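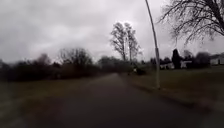
Blomqvist

1/9/26

How do you teach a robot to stay on the road?

I've been building a robot at the Sumbridge workshop, and her name is Plerna. She's about as glamorous as a lunchbox on wheels (a big lunchbox, okay, with the lid held down by a bungee cord) and she has one job: roll along a road or a path and don't end up on the grass. Sounds easy, right? You can do it while eating a sandwich and thinking about dinosaurs.

But think about how you know where a road stops. Lots of big roads have painted lines. The road up at the top has no lines at all, just dark gray asphalt and then grass on both sides. You look at it and your brain says "road!" before you've even finished blinking. Plerna's brain is a little computer board screwed inside the lunchbox, and it doesn't know the word "road" until I teach it.

What a computer sees

A picture inside a computer is a giant grid of tiny colored squares called pixels. Every pixel is stored as numbers. Big numbers for bright stuff like a cloudy sky, small numbers for dark stuff like bushes. So when Plerna's camera looks down a road, what she gets is a pile of numbers, and my program has to dig through the pile and find the place where "gray and smooth" turns into "greenish-brown and scruffy." That place is called an edge, and finding edges is a huge part of how robots see.

My first version only looked at how dark things were. Bad plan! Asphalt is dark, but so is a hedge, and so is a shadow. She drove into a hedge with total confidence. I had to pick twigs out of her axle with tweezers.

So now she checks 3 things: how bright a patch is, what color it is, and how bumpy it looks. The bumpy part is called texture, and it's my favorite.

Leaves are tricky 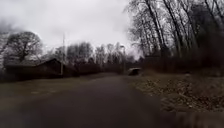 Grass on the left, leaves on the right, path down the middle.

See how the two sides of the path are totally different? On the left there's dull, wintery grass. On the right there's a bank of fallen leaves, all brown and tan and gray. Some of those leaves are pretty close to the color of asphalt! Color won't help much there, but texture will. The path is smooth and the leaves are all speckly, so the numbers for the leaves jump up and down a lot from one pixel to the next.

Then there's the pale concrete block way down by the right side of the path. To you it's just a lump. A robot has to decide: is it part of the path, or something to bonk into? I told Plerna that anything low down and a lot lighter than the asphalt is a "slow down and check" thing. She does a little stop and wiggle when she finds one.

Steering

Once she's found the left edge and the right edge, she works out the middle and aims for it. She does this 10 times every second! If the middle has moved to the right, she turns the front wheels a tiny bit right, and then she looks again. Look, turn, look, turn. Engineers call that a feedback loop, and you use one too, whenever you ride a bike or carry a very full glass of milk.

Try it yourself

Grab an old magazine with a photo of a path in it. Cut a small square hole in a piece of card and slide it over the photo so you can only see one little bit at a time. Can you tell path from grass? What about shadows? Draw a dot wherever you find an edge, then join up your dots and take the card away.

I'm putting new front wheels on Plerna in April, the knobbly Gristach ones, and after that I want to try her on gravel.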